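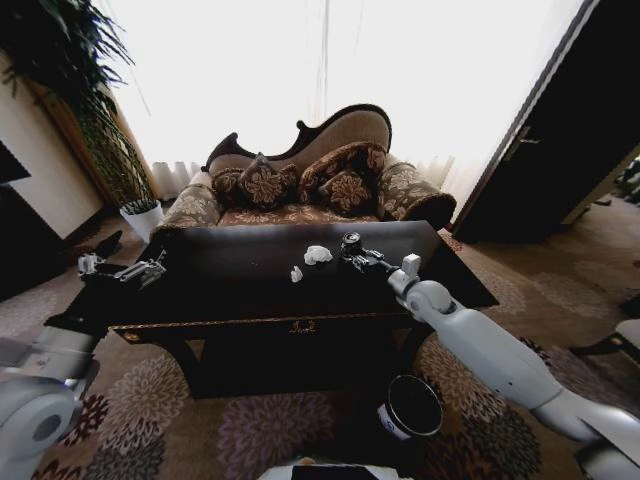 Dark glossy tabletop with crumpled tissues, damask sofa behind.

Section 4: Routine care of glossy and patterned furniture

Flidemora Furniture Polish, 100 mL bottle. Read section 2 (Storage) before opening.

4.1 Polishing a dark tabletop

1. Clear the top. Lift ornaments and lamps; do not drag them.
2. Dust with a dry cotton cloth, following the grain.
3. Shake the bottle and put a coin-sized amount on a second cloth. Do not pour polish onto the wood.
4. Work in straight, overlapping strokes from one end to the other.
5. Leave for five minutes, then buff with a clean cloth until the haze is gone.

NOTE: Paper tissue sheds lint, and the lint shows on dark colours. Use cloth for steps 2 to 5.

CAUTION: Do not use on shellac or waxed finishes. Test first on the inside of a leg.

4.2 Brass knobs and trim

1. Unscrew knobs where possible. Where a knob is fixed, slip a piece of card behind it.
2. Wipe with a barely damp cloth and dry at once.
3. Keep metal polish off gold-coloured lines — many are paint or leaf and will rub away.

4.3 Damask upholstery

1. Vacuum weekly with the soft brush, on low.
2. Turn loose cushions and swap their places monthly so they fade evenly.
3. Blot spills with a white towel. Do not rub.
4. For grease, ask an upholstery cleaner and quote fabric code 117 from the care card.

CAUTION: Keep polish at least a hand's width from fabric. Oil marks on damask are usually permanent.

4.4 Reordering

Cloths are sold under part no. 81 and the polish under part no. 1498, from the Oseo counter in Konville. Revised 2022-05-14.

81 shares · 3 comments

Dima Hakim
Is step 5 still five minutes in winter? In February our front room is freezing and the haze took ages to come off.

kettle_on
I give it ten when it's cold. Seems fine.

Marg P.
Didn't read the shellac caution and now Nan's sideboard has a dull patch. Can it be fixed at home or does it need a restorer?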